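I've been on the collecting side of the Nimlow project since December, and I keep promising a post about what the days are like. So this is it, and it's mostly about toy food.

The task we're gathering right now is short to write down. Two arms, a bowl, a plate, pretend donuts. Somebody drives the arms through it, the recorder saves the joint positions and the camera views, and that's one episode. Then you do it again. The target for this task is 3,000 episodes, and if you've never made 3,000 of anything, let me tell you, the number feels different at the end of a morning than it does in a spreadsheet.

A good hour gets me 30 that I'd keep. A bad hour is mostly me muttering at a gripper that closed a hair too early and squirted a donut off sideways (they're slippery little things!). I used to throw all of those out. These days I keep the ones where I recover cleanly, with a tag on them, and bin the ones where I just flailed.

What I spend most of my thinking on is the starting layout. The first batch I ever recorded was far too tidy – same bowl spot, same plate spot, everything lined up as if I were expecting guests. The model that came out of it was brilliant as long as you set the table exactly the way I did. Slide the plate over by a hand's width and it reached very confidently for thin air. Ouch. So now I nudge things between episodes. Bowl a bit closer, plate a bit farther, donut dropped in at whatever angle it lands.
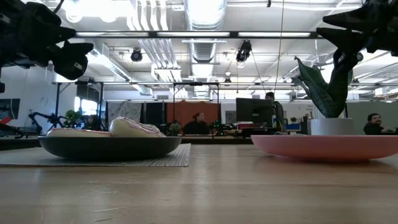 Khunthong left a comment on my last post saying that nudging by hand isn't random at all, that people drift back to the same three or four spots without noticing, and that I should let a script pick the positions and simply obey it. I was a bit offended for one evening. Then I plotted where the bowl had been over my last 400 episodes and, well, there were clumps. Big fat obvious clumps, plus one lonely dot out near the edge that I think was an accident.

So there's a script now. It prints a position and a rotation for each object, I set them up, I hit record. It's slower, and some of the layouts are downright annoying (it loves putting the plate where my left arm has to reach across everything), but those are exactly the ones I would never have picked for myself. I've also started swapping which arm goes first, which my brain hates. Try brushing your teeth with the wrong hand while also steering a second hand with the first hand and you're getting close.

The other thing I changed is speed. When I'm fresh I'm quick and a little careless, and when I'm tired I get slow and hover. Both end up in the data, and the model learns the hovering beautifully. Early on we had a version that would stop over the bowl and just sort of think about it for a while, and I recognized that pause right away. It was me before lunch. So I record in blocks of 7 now, then stand up, get water, look out of a window, come back. I don't have proof it's made the data better, but the episode lengths are much more even than they were, and my shoulders have stopped complaining.
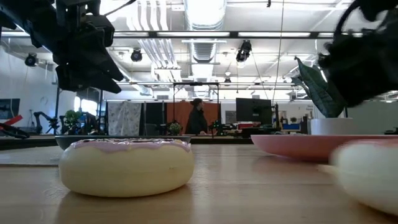
Labeling happens in the afternoon, in Hakow, our review tool, which plays the episodes back at double speed with a little row of buttons underneath. Keep, trim, bin. Trim is the one I use most. There's nearly always a second or two at the front where I'm settling my hands, and if you leave it in, the model learns to fidget before it starts. I'd love for the recorder to cut it automatically, and I've asked for that, and I've been told it's on the list. It's a long list.

Next up is a round with different dishes, so the model doesn't decide that a bowl is only a bowl if it's the one it grew up with. I also want to try a batch where the target changes halfway through an episode, but I still haven't worked out how to write the instruction for that one. If you've recorded anything similar, leave me a comment and tell me how you worded yours.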